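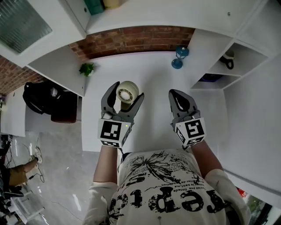 Figure 1. Head camera view during a tape episode. The left gripper holds the roll, the right gripper is empty.

Week 5 notes: learning from hand-held gripper demonstrations
Instructor: Dilani Selvanayagam
Lab sections: Pranab Amarasinghe, Nilmini Talukder

Last week we covered teleoperation. This week the person holds the grippers directly and no arm is involved until the policy is trained. Each gripper has a cube mount with black-and-white markers on it. When the head camera can see enough of a cube, we solve for its pose and get a position and rotation for that hand.

The head moves too, so a pose in the camera frame is not enough. We first express each gripper pose relative to the other gripper, then relative to its own pose at the start of the action chunk. Work through both transforms by hand before lab.

Lens model. A wide lens bends straight edges, as with the far side of the desk in Figure 1. Run marker detection with the fisheye calibration loaded. The default pinhole model gives poor poses away from the image center.

The Huliton set, used for the homework, has 2,189 episodes. We hold out 36 for testing and never tune on them.

What the comparison showed
Menaka Sheikh trained the same policy twice, once with absolute actions and once with relative ones. Relative actions did better on the held-out episodes, mostly at the moment of grasp. The gap was small on long reaches. Occluded markers hurt both versions — a forearm or the object itself can cover a cube, and the pose drops out.

For lab
Fill pose gaps of 5 frames or fewer by interpolation. Cut the episode at anything longer. Plot gripper opening against time for one episode and mark where you think contact begins.

Reading: Chapter 35 of the course reader, first half only. Homework is due the first Friday in August.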